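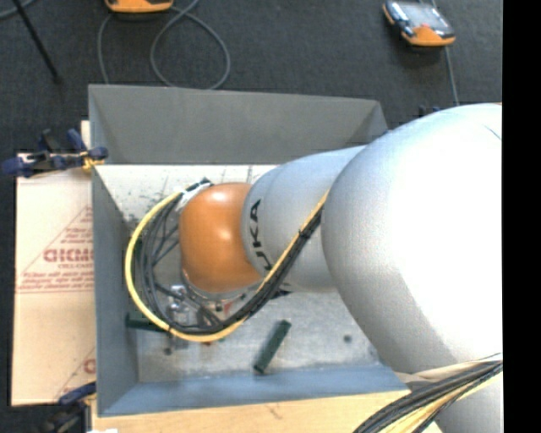

Apr 12, 2025

Marked scripts until my eyes gave out. The question was what a consul does all day, and 52 second-years have now told me, at length, that he stamps things. One wrote that he "maintains soft power by lunch". I gave her a first.

The Kirkuvcombe chapter is stuck again. The town had a vice-consul from 1891, a herring merchant who took the post for the flag and the brass plate, and whose letters to London are nearly all complaints about the cost of coal. I have promised Caoimhe Quinlan a section on what he negotiated. So far he has negotiated a cheaper stove.

Sachiko Kawaguchi rang at four to say the Povwood workshop wants my paper cut to 2 pages, references included. My references run to 4. She suggested I drop the theory, very kindly, in the tone people use about an elderly dog.

Did find one good thing in the Lynch papers: a draft apology to a Danish captain, crossed out five times, each version less sorry than the last. The fair copy is missing, so I can't say how unsorry he ended up. Must write to the archive about it tomorrow, and buy milk.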